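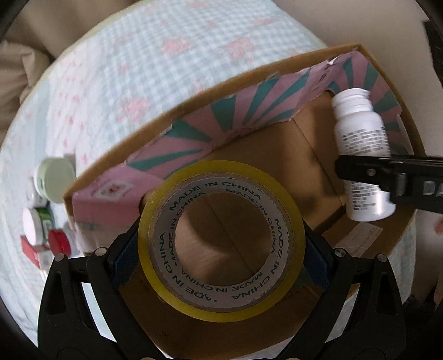

4.2 How people fill a reused box

I'll admit I went into this part of the study expecting people to sort things first and pack second. Hardly anyone did. Of the 12 households Seul-gi Yoo and I visited, most simply opened an old delivery box on the bed, tipped the small stuff out beside it and started dropping things in. Jars and bottles, that sort of thing — whatever lives in a bedside drawer.

The bed matters more than I'd thought. It's soft, so round things don't roll far, and it's a decent height for anyone who doesn't fancy kneeling. Lapiņa found much the same with kitchen tables, although her packers lined things up far more neatly than ours. 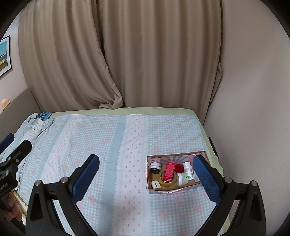 Figure 3. Small household items packed in an open cardboard box on a bed, with a red carton resting inside a roll of clear tape.

I got rather fond of this habit of using one thing to hold another. We hadn't planned to code for it, but Yaneth Rivadeneyra kept spotting it in her notes, so in January we went back and added "nesting" to the Gallis scheme (see Section 3). It's a loose label, I know, and Albers would probably split it in 2. For now we've kept it whole and left the tricky cases to Table 5.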